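Rellmont robotics club teaches a gripper to tidy up

Students at Rellmont spend their spring evenings on a hand-held tool, a wire basket and a great deal of patience

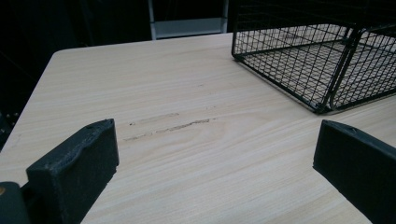
A club that started with one table

If you happen to walk past the workshop at Rellmont after classes let out, you will very likely hear the robotics club before you see it. There is usually somebody laughing, somebody asking where the spare screws went, and somebody at the table with a gripper in hand, going through the same small motion one more time.

The club is getting ready for its spring open evening on 19th March, and the project this year is called Plisimach. The students want a robot arm to pick up small things from a table and drop them into a basket, which sounds like the sort of chore most of us could do half asleep (and many parents would say their own children could stand to learn it too!). To get there, the students first do the job themselves with a two-fingered gripper held by hand, and record each try so the arm has something to learn from.

The goal is 2,000 good tries by the end of the school year. The tally on the workshop door stood at 652 when we visited, and the students were very pleased with it, even if a few of them had hoped to be further along by now.

Slow hands, good tries

New members start with an open gripper over a bare stretch of tabletop and practice coming in slowly from the same side. Only then do they get something to pick up. Erasers come first, then bottle caps, and then the dreaded shoelace, which has its own page in the club notebook and a fair number of unkind drawings next to it.

A try counts if the object ends up in the black wire basket without a bump against the rim. Tries that miss are kept as well, in a separate folder, and the older students go over them with the younger ones before everybody goes home. It makes for long evenings, but there are snacks, and the talk wanders pleasantly from finger pads to homework to whose turn it is to sweep.

The club has 9 members this spring, and 6 of them had never built anything with a motor before they joined. The youngest are already writing parts of the sorting program, with plenty of help and a lot of crossed-out lines.

Come and have a go

Visitors at the open evening will be able to try the gripper for themselves and see how they do against the students. Doors to the workshop open right after supper, and families are warmly invited, little brothers and sisters included. Anyone thinking of joining next term can put their name on the sheet by the door, and no experience is needed.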